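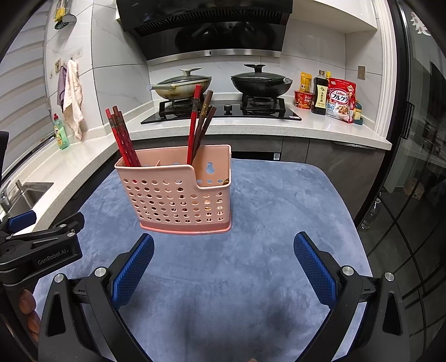 The first thing I learned at Triltholm is that chopsticks are mean. I'd come expecting big dramatic robot problems, like stairs or eggs, and instead I spent most of a morning standing in a kitchen while people argued about chopsticks in a pink plastic caddy.

"Grab one," they told me, and handed me the gripper. It's a hand-held thing with two black fingers and a blue pad on each, and you work it the way you'd work barbecue tongs. You do the chore, the tool records what its own camera sees and how your hand moves, and later a robot arm with the same kind of fingers tries to learn from it. I got hold of two chopsticks on my first try. I got three on my second. My third try moved the whole caddy, and I was asked very politely whether I'd like some coffee.

The group calls its method Zaddale (after a town, I'm told, though I never got the full story). The idea is simple enough that I could follow it without the coffee. Most teams throw out the fumbles and train only on the clean grabs. The Zaddale people keep the fumbles, as long as the person recovers from them. If you slip, back off, come in at a new angle and get the thing, that whole clumsy stretch stays in.

So they collected 3737 recordings of people picking up kitchen stuff, and then trained two versions of the same robot. One saw only the tidy recordings and the other saw everything with a recovery in it. Each was given 169 tries at pulling a single utensil out of a crowded holder. The tidy one managed 71. The other one managed 118, and I watched it miss, back away and go in again from the side, which gave me actual goosebumps!

There are catches. All of this was done in just 6 kitchens, and the team at Wieczorek that tried to repeat it got a smaller gap. Their guess is that their people were simply too good with the gripper and didn't fumble enough. (I offered my services.) Thin things are still the worst, too. A toothpick leaning between two bundles of chopsticks can ruin a perfectly good approach, and the robot has no idea it should leave the toothpick alone.

Next up is Gandia, where they want to run the same test in November with spoons and ladles added to the mix. I've been promised another turn with the gripper, and I've been practicing at home with salad tongs and a jar of pencils. My best so far is four in a row.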